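About the Pollulell Robotics Club

We're a student club of 38 members, and we love getting arms to do useful things! Sinan Karakaya started us off with six kids and one borrowed bench. This term's job is block sorting by color, pushing each block over to its match.

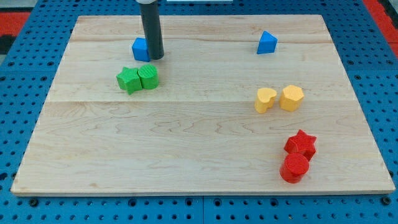 Suryani Tarigan coaches the programming side, and beginners are very welcome (most of us had never written a line of code). Our next open evening is 24th October.

Recent
Trida Cup: our team of 15
Summer build notes, August
How we log our test runs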